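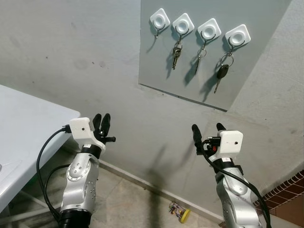 Prundard started out as a key-keeping service, and in many ways it still is one. We look after the spare keys of people who rent out their apartments, travel for work, or simply have a talent for locking themselves out, and for our first years all of it was done by hand from one long corridor in Hussam Masri's building. Today two robot arms work alongside us, and the practice panel they reach for is as plain as can be: a row of white hooks on a pale gray board, with a car key at the right-hand end and house-sized keys beside it. We could have bought something grander, but our customers' keys hang on hooks like these, so that is what the arms are learning on.

We hold 469 sets at the moment, and on a busy morning in February, when the ski rentals change over, it can feel as if every one of them is wanted before nine. In the old days that meant somebody walking the corridor with a paper list, reaching up, checking the tag, reaching up again. Ditte Bech did that job longer than anyone, and her shoulder has opinions about it to this day! When we first talked about bringing in the arms she was the one who asked the hard questions – who would be answerable for a wrong key, and whether there would still be a place for her. Both were fair, and we spent most of a winter on them.

What we settled on is fairly simple. The arms will fetch and return, and a person will check every key before it leaves the building and sign for it by name. Ditte now runs the front desk and trains the newer staff. Preben Hafþórsson, who used to do the night returns alone, has moved to daytime hours and teaches the arms their grips, a patient sort of work that suits him very well (he ties fishing flies at home). Žofie Sýkora looks after the software and the records, and she will happily explain any of it to you over coffee if you have an hour to spare.

It hasn't all been smooth. Small keys are fiddly things, rings slide around, and there are days when Preben would be faster with his own two hands and says so. We have kept the paper list as well, partly out of caution and partly because some of us are fond of it.

Visitors are always welcome, customers or not. Ring the bell marked Prundard in the afternoon and ask for Ditte.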